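The farm shop at Plendudora opens at nine, but the woman who runs the holding has usually been up since half past four. She keeps 2628 laying hens and a small suckler herd on land that her parents rented and she now owns, and for the past year she has also chaired the growers' group that sells under the Clollura label. She agreed to talk on condition that her name was left out. The application her group put in is still being looked at, and she doesn't want anyone to think she is lobbying through a newsletter.

The application is for a share of the regional cold storage money, the scheme that pays part of the cost of chillers, insulated rooms and backup power for small producers. It opened in March. Her group applied in the second week and has since sent in three sets of extra papers.

"The form itself was fine," she says. "It took two evenings. What took the time was proving that we exist in the way they wanted us to exist. We're a group of farms that share a lorry and a label. We've never had a head office. They wanted an address for the head office, so I gave them my kitchen."

Under the rules, a group can apply together if each member sells food it has grown, reared or caught itself. The grant covers 40 per cent of the cost and the members find the rest. For her group the rest is not a small sum, and two farms dropped out when they saw their share.

"I don't blame them. One of them is a couple in their seventies with a few acres of soft fruit. They asked me when they'd get the money back and I did the sum with them at the table. It was a long time. They said they'd rather mend the roof."

The group wants to put in one shared chiller at the old packing shed in Dhanial, which already has a three-phase supply and a hard yard where the lorry can turn. At present each farm cools its own produce. Some have proper rooms and some have second-hand shop fridges in an outbuilding. The lorry does the round of all of them on delivery days, and the driver loads in whatever order the lanes allow.

"So the salad from the first farm has been on the lorry for three hours before we've picked up the last of the eggs. It's a refrigerated lorry, but the doors open at every stop. In May that's all right. In July you lose quality. You don't always lose the whole crate, but the shop at the other end sees it and they knock you down on the price."

She had the group keep a record last summer. Over the season they had 700 crates either turned away or marked down. She thinks the true figure was higher, as one member only started writing things down in August.

"That was the most useful thing we did, and we only did it because the adviser told us we'd need it. Before that, everybody had a feeling that it was bad. You can't put a feeling on a form."

The adviser came free through the scheme. There are ten hours of advice for each group that asks, and she says most groups in the district didn't ask. Hers used all of it. The adviser read the draft budget, took out two things that would not have been allowed and added one that the members hadn't known they could claim for, the cost of drains in the chiller floor.

What she found harder was the rule on dates. Nothing bought before the approval letter arrives can be claimed. The group found a good used compressor in April, at a fair price from a dairy that was closing down, and had to let it go.

"If we'd bought it, we'd have had to pay for all of it ourselves, and it might have put the rest of the claim in doubt as well. So we watched somebody else buy it. I understand why the rule's there. They don't want people claiming for things they'd have bought anyway. But farm sales don't wait for letters."

She would like to see a way of asking for early permission on single items. Other schemes have had one, she says, and it was never much used, but it would have been used in this case.

She is also critical of how the scheme treats fishing families. The group has one member on the coast at Jitach who brings in crab and a little line-caught fish, and he had to fill in a separate annex with questions about landing records and vessel length. The chiller will hold his crab in the same building as the lettuces, behind a partition.

"It's one building, one floor, one electricity bill. He had to split his share of the floor out and cost it separately. Then they wrote back and asked why the two parts didn't add up to the whole. There's a corridor. Neither of us had claimed for the corridor."

The corridor was settled by telephone. She says the staff were helpful whenever she managed to speak to one, and that the trouble was mostly in getting through. The line is open in the mornings only, and mornings are when the hens need seeing to. In the end she took to ringing from the egg store with the phone on a shelf.

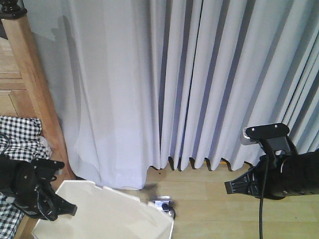

## Paying for the rest

The members' share will come partly from savings and partly from a bank loan, which the group has taken in its own name with each farm standing behind a part of it. Arranging that meant becoming a proper co-operative, with rules and a register. Registering cost less than she had feared, and the bank wanted to see it before it would discuss rates.

"We should have done it years ago. We'd been running on trust and a spiral notebook. The trust was fine, it was the notebook that worried me."

Each farm pays in according to how much floor it expects to use. That was argued over for most of the winter. The vegetable growers need a lot of room from June to October and hardly any after that, while the egg producers need a small amount all year round. One proposal was to charge by the crate. It was dropped when somebody worked out that the loan has to be paid in January as well, when there are very few crates.

They settled on a fixed charge for everyone and a smaller charge on use. The fixed part is set at a level that covers the loan if the building stands empty. She was firm about that.

"I've seen shared buildings go wrong. There was a grading line near here when I was young, and when one big farm pulled out the others couldn't carry it. I didn't want us depending on any one member having a good year. That includes me."

She has put 2000 aside for repairs from the group's own takings, before any grant money arrives. It won't go far if something serious breaks, but the members voted for it without much discussion, and she took that as a good sign.

## What she tells others

Other groups have started ringing her. There is a second round planned and word has gone about that Clollura is already in the system. She tells them much the same thing each time: keep a record of losses from the first day of the season, use the advice hours before writing anything, and get quotes that name the exact model.

The quotes caught her own group out. They sent in three for the insulated panels, as required, but one firm had quoted for a thinner panel than the others. The office treated that as two quotes, and the whole section came back. It took nearly a month to get a new third one, as the firms were busy and there was no sale in it for two of them.

"I felt bad asking. You're getting someone to drive out and measure up when you already know you won't be choosing them. I told the last one straight, and he came anyway. I gave him some eggs."

She also tells people to think about who will look after the place once it's built. The scheme asks for a plan covering five years, including who checks the temperatures and what happens when the power fails. Her group had written one line on this in the first draft. The final version ran to four pages and named two members who live within ten minutes of the shed and hold keys.

Asked whether she would go through it again, she takes a while to reply. The farm is not short of other work. She has a water tank to replace and the heifers are due to be moved, and the hens were shut in for part of the winter under the housing order, which meant extra bedding and a good deal more labour.

"For a chiller, yes. I wouldn't do it for something small. If somebody came to me wanting help with a few hundred pounds for shelving, I'd say buy the shelving and get on with your day. The paperwork's nearly the same size whatever you're asking for."

She thinks that is the main fault in the scheme as it stands. A simple version for small claims, with one quote and a short form, would bring in the farms that most need help and have the fewest people to fill things in. She has said so on the feedback sheet. She has also asked for the telephone line to be open one evening a week.

The group expects its decision before the autumn. If the answer is yes, the builder can start within six weeks and the shed would be ready for next year's early salads. If it's no, they will look again at a smaller room, without the partition, and the member at Jitach will carry on as he does now, bringing his crab up himself on a Sunday night with ice in the back of the van.

Meanwhile the lorry still goes round all the farms. They have changed the order so that the salad is picked up last, which means a longer route and an earlier start for the driver. Rejections are down a little so far this season. She is keeping the record going either way, and this year all the members are filling it in.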